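What I Learned From Keeping My Own Treatment Log

My surgeon's office gave me a folder on the day of the diagnosis. It held a map of the parking garage, a list of phone numbers, two booklets on colon cancer, and a blank medication chart with room for six entries. I filled the chart before the second infusion and started a spreadsheet.

I was stage three, with nodes involved. The plan was surgery first, then chemotherapy, one infusion every two weeks, 8 in total. I worked in instrument calibration for most of my adult life, so writing down readings is a habit I did not have to learn. What follows is how I set up the log and what it was good for. It is not medical advice, and my numbers will not be your numbers.

The columns

I began with too many. The first version had 39 columns, including barometric pressure, which I had some idea would explain the joint pain. I kept it up for nine days. By the third infusion I had cut it down to these 8:

Date and time
Temperature
Weight
Fluids in
What I ate
Numbness (0 to 5, hands and feet scored separately)
Sleep, in hours
Notes

The numbness score turned out to matter most. One of my drugs is hard on the nerves, and the change from one day to the next was too small for me to feel. On paper the pattern was plain. After the fourth infusion my hands went back to 1 by day six. After the fifth they were still at 3 on day eleven. I brought the printout to my oncology nurse, Nosipho Khumalo, and she walked it down the hall to the doctor while I was still in the chair. They lowered the dose of that one drug for the remaining rounds. I still have some numbness in two toes.

To keep the scale steady I tied each number to a task. A 1 meant tingling only. A 2 meant I noticed it on a shirt button. A 3 meant I needed a second try at the button. A 4 meant I asked for help, and a 5 meant I could not feel the button at all. I never recorded a 5.

Cold

With this drug, cold sets off the nerve pain. I was told so and underestimated it. I took a carton of milk out of the refrigerator the evening after the first infusion and dropped it. After that I kept gloves on top of the refrigerator and drank everything at room temperature. The walk from the Lorcombe parking garage to the clinic door in October was enough to make my throat tighten, so I wore a scarf over my mouth and logged that too.

Food

Weight was the other column the clinic asked about. I lost eleven pounds over the first three rounds. The dietitian told me to stop aiming for good meals on days two through four and to eat whatever would go down. For me that was salt: broth, crackers, potato chips, pickles. Sweet things tasted of metal until day five or so. I recorded all of it without comment, and the weight line flattened out after round four.

Fluids I measured in a marked jug, filled each morning. If it was not empty by bedtime, I wrote down what was left and subtracted.

Bills

I added a second sheet for costs after the first statement arrived. It had columns for date of service, what was billed, what the insurance allowed, what I owed, and the name of whoever I spoke to on the phone. One charge of $989 appeared twice under different codes — once from the hospital and once from the lab. It took four calls to get the second one removed. Having the dates and names in front of me shortened the last call a good deal.

Other people

My sister Dymphna drove in from Mostyn for every infusion and kept the log on the days I could not look at a screen. Her notes are better than mine. For round six she wrote, "Slept through lunch, cross about it later."

If you want the blank sheet, leave a comment and I will send it. Delete any column you find yourself skipping. My next scan is in the spring, and I have left the file open with a new tab for it.

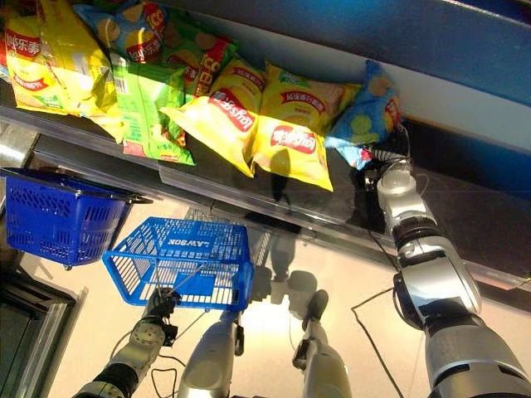 Posted by Dymphna Brophy's brother | Filed under: Treatment, Record keeping | 8 comments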